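Two Arms, One Phone: The Plarketti Bench Pair

The Plarketti pair costs 800 with the rail, which is 39 more than I paid for my first car. Assembly took an evening and most of my vocabulary. Heike Janssen at Rieger answered my email by 7 a.m. and was kinder than the manual. 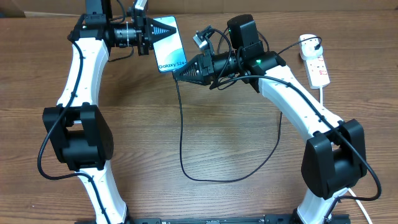

Phone in the left gripper, right one close by.

I like the grippers. The ribbed black tips hold a slim phone upright, and the small cameras at the wrists come already wired. Cable routing is another matter - the clips are fine on the upper links, and past the elbows you're on your own. Buy more clips.

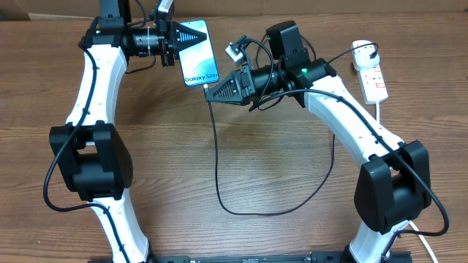 Teaching the pair a routine takes about 40 tries, during which you could charge every phone you've ever owned by hand. I'd still pick it over the Brekthorpe, at 700 - cheaper, and it sulks. Four stars. The fifth is somewhere in the box with the missing hex key.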